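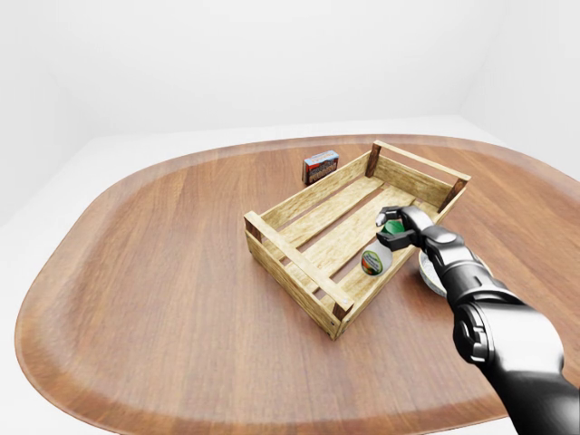 Sota Kaneko wrote to me that any gripper comparison done only in simulation should say so in its first line, and I think that's fair, so here goes: the Tilari comparison is a simulated one. No real motors were harmed. What follows is my entry on it for the Prarnine wiki, last tidied up on 22 Jun 2020, and I've kept it in my own voice since I'm the one who ran most of it.

Overview

The Tilari comparison is a set of pick-and-place trials for robot hands, run on one simulated arm. It started in February as a way to settle an argument about whether a hand with articulated fingers is worth the extra trouble over a plain parallel gripper (two flat pads that slide together, the kind you see everywhere). The job is always the same sort of thing. Small grocery-type items go in or out of an open slatted crate on a table, and we write down what each hand does with them.

I love the crate. It looks like such an easy prop and it causes so much grief! A solid bin gives you smooth walls to bump against, but slats have gaps, and fingertips find gaps. The corner posts are worse. Come in at a bad angle and the knuckle of the hand hits wood well before the fingertips get near anything.

The two hands

We call them Penusside and Asamoah. Penusside is the parallel one. Asamoah has dark jointed fingers that can curl over an object and close from the other side, and it's the hand I used for the small green item, with one finger over the top and the other underneath.

Both bolt onto the same arm model and run from the same controller. That took longer to get right than anything else. My first version had a different wrist offset for each hand, which meant Penusside was reaching 2 centimeters lower on every single pick, and of course it looked terrible. I threw that whole batch out.

How a trial goes

The arm starts up and away from the table. It gets the position of the target item straight from the simulator, so there's no camera guesswork in the main runs (see below for the ones with a camera). It moves over the target, opens the hand, comes down, closes, lifts, and holds. A pick counts if the item is still held after the lift. A release counts if the item ends up inside the crate and stays there.

Each hand got 1,000 tries, split across upright items, items lying on their side, and small round ones. Item positions were shuffled by a random seed, and both hands saw the same seeds in the same order.

Results

Penusside did better on anything box-shaped. Flat sides, flat pads, done. It was quicker too, mostly because there's less to open and close.

Asamoah did better on round things and on anything lying down between the slats, where the curled fingers could get some grip underneath. It also got stuck more. I logged 23 runs where a finger ended up between two slats and the controller kept pulling until the physics gave up and threw the crate across the room. (I saved those. They're wonderful.)

Small cylinders on their side were the hardest for both. They roll when you touch them, and the floor slats only stop them in one direction. Turning the wrist so the fingers close across the length of the slats helped Penusside quite a bit and made almost no difference to Asamoah, which I still can't explain.

Camera runs

A shorter round used a simulated camera looking down at the table in place of the perfect positions. The arm itself turned out to be the big nuisance here, with its thick upper segment and wide joint blocking the view right when the hand was about to close. Moving the camera to the opposite side fixed most of it. I only did 20 of these per hand, so please don't quote them as if they settle anything.

Known problems

Friction is one fixed value for everything, and a real jar lid and a real cardboard box are nothing alike. The crate is rigid as well – real planks bend a little, and I suspect that would rescue a few of the stuck fingers. Contact force readings are noisy enough that I left them out of the table of results.

Sota has asked for a round with softer fingertips on Penusside. The model for that is half built, and the pads still sink into the table when the hand comes down too fast.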